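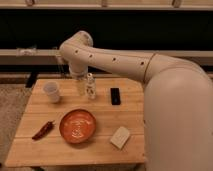

Figure 2. A pale robot arm above a small clear bottle on a light wooden table.

4.2 How new players settle into a team

We turn now to the part of the study that we enjoyed most, and that took by far the longest to write up. Readers who have spent an evening in a cooperative shooter will know that the first match with strangers is a slightly awkward affair. People hang back in the lobby, fiddle with their kit, and wait for somebody else to say which door they are going through. Jistari, the game we worked with, makes a good deal of this moment, because its maps are dark and its rounds are short, and a team that has not agreed on anything by the first airlock tends to spend the rest of the round finding one another again.

Of the 223 players who signed up, 200 finished all of their sessions, and it is these players whose matches are discussed in what follows. Each of them played 20 matches over the month of March, in teams drawn afresh every evening. We had wondered whether so much shuffling would put people off, and a few did grumble to us about it (one very politely, over several pages), but most seemed to take it as part of the fun.

The clearest pattern in the recordings concerns what players say before they have met any opponents at all. In the early matches the talk is nearly all about equipment: who has the shield, who would rather not have the shield, whether the long rifle is any good on the Fondmont map, where the corridors bend so often that one can hardly see past the next pillar. By the later matches this talk has shrunk to a few words, and its place is taken by talk about places. Players name a corner or a stairway, often with a nickname picked up from some earlier team, and move off towards it together. We were rather charmed to find that several of these nicknames had travelled through most of the group by the end of the month, even though the people who coined them had long since been moved on to other teams.

Following the scheme set out by Nedeljković, we sorted each spoken line into either a request or an offer. The scheme was made for board games and we had to bend it a little, mostly to cope with shouting. A line such as "cover me" is plainly a request, and "I've got the left side" is plainly an offer, but there is a great deal in between, and Sulastri Ismail, who did the first round of sorting, kept a long and very helpful notebook of the lines she was unsure of. We went through the notebook together and settled them one by one. Where we could not agree, the line was left out of the counts.

Offers grew more common as the matches went by, and this held for quiet players as well as for talkative ones. It held less well on Grudar, the largest of the maps, where teams often split into pairs and lost touch with each other altogether. Some pairs carried on chatting happily about matters far from the game, and we have left those stretches alone. It may be that a large map simply gives people less to offer one another, or that they stop offering once they doubt that anybody is near enough to hear. Our recordings cannot settle the question, and we would be very glad to see it taken up with a map whose size could be changed between rounds.

The winning and losing teams are compared in the next section, where we also look at players who left their voice channel switched off and relied on map markers instead.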